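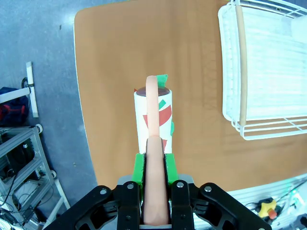
Gripper with green fingertip pads holding a foam tube at the worktable, wrist view.

Tultar is publishing its revised bench rules for robot handling work in this thread. The rules apply at all 3 of our sites and to every visiting team. Questions may be posted as replies and will be answered by Kieran Garside, who keeps the text of the rules.

The revision follows a review of 42 incident and near-miss notes sent in by operators since October. Most concerned small matters: a dropped part, a cable underfoot, a stop button behind a box. We thank the operators who wrote them. No note was used in any staff evaluation, and none will be.

Rule 1. One person is in charge of the bench at any time. That person's name goes on the bench card before the arm is powered. When charge passes to someone else, both people sign the card, and the arm stays still until they have done so.

Rule 2. The emergency stop must be within reach of the person in charge, from the place where that person stands during the run. A stop that can be reached only by leaning over the table does not meet this rule. Test it at the start of each shift.

Rule 3. Speed near people. With anyone inside the marked line, the arm runs in reduced mode. The limit for each arm is printed on its bench card. Operators may set a lower speed at their own judgment and do not have to record why.

Rule 4. Objects. Only items on the task sheet may be on the tabletop at the start of a run. Cans, tubes, baskets and similar household items are permitted when listed. Glass, open liquids and anything with a blade need a separate form, signed in advance.

Rule 4 drew the most comment in draft. The Beleck site asked whether substitutes are allowed when a listed item goes missing. They are, provided that the substitute is close in size and weight and the change is written on the sheet before the run begins. The sheet may not be corrected afterward.

Rule 5. Soft goods and long parts. For foam, cloth and similar items, use the lowest grip force that completes the task. For long parts, keep the full sweep of the part inside the marked line. The line was drawn for the arm alone, and a long part may extend past it.

Rule 6. Fingertip pads are inspected before each shift and replaced at the first sign of tearing or lifting. In any case, pads are replaced after 36 hours of run time. Replace both pads together. Write the date on the bench card, not on the pad.

Rule 7. Screws on the gripper are checked by hand at the start of the week and after any contact with the table. Do not tighten past the value on the card. If a screw turns freely, take the gripper out of service and tell the site lead — do not finish the run first.

Rule 8. Floor and cables. Walkways are kept clear to the width painted on the floor. Cables that cross a walkway go under a cover. Casters on carts are locked during runs. Bags and personal items should be stored away from the arm's side of the table.

Rule 9. Camera views. Wrist cameras may pick up the floor and the area beyond the table. Before recording, clear the surroundings of badges, screens and papers that show personal details. Visitors are told that recording is under way before they enter the room.

Rule 10. Stopping. Any person in the room may stop a run, including visitors and trainees. A run that has been stopped is restarted only by the person in charge, after walking once around the bench. The reason for the stop is noted in a single line.

Training. Current operators are asked to complete the short course, which takes about 20 minutes. New operators complete the full course with Cherry Mae Dimaculangan before taking charge of a bench. Certificates issued under the Cozma program remain valid and do not need to be exchanged.

Visiting teams. Groups coming to us through the Kendora exchange follow these rules in place of their own while on site. Where their own rules are stricter, the stricter rule applies. Team leads should send their task sheets ahead of the visit so that Rule 4 can be checked.

The revised rules take effect on 18 March 2018. Printed bench cards are available from each site lead, and the old yellow cards should be handed in when the new ones are collected.

A correction to the Rule 7 post: for benches that run less than one shift a week, the hand check is made before each use.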